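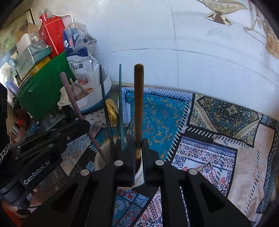 moss_teapot wrote:
Chopsticks go in tips down, handles up, and I'll die on this hill. You grab the end you hold and never touch the end you eat with.

pattycake4 wrote:
OK but how do you find a matching pair that way? I started this thread since I've got mauve, teal and brown ones all in with the forks and spoons, and I love the mix so much! Sorting them on the patchwork tablecloth is my favorite chore. All that paisley makes it feel like a party.

hurnia_fan wrote:
Tips up for me. They drain better and dry faster. My Hurnia holder has 4 sections and the chopsticks get their own.

moss_teapot wrote:
Tips up is how you poke yourself reaching for a spoon!

pattycake4 wrote:
Ha, fair. I'm going color by color tonight, teal first. 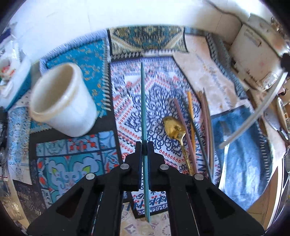
After that the brown ones, then forks and spoons back in around them. I might try a second holder just for chopsticks, the Cisidier one looks so cute.

hurnia_fan wrote:
Do it! Mine stopped getting tangled in February when I split them up.

moss_teapot wrote:
Second holder yes, tips up no.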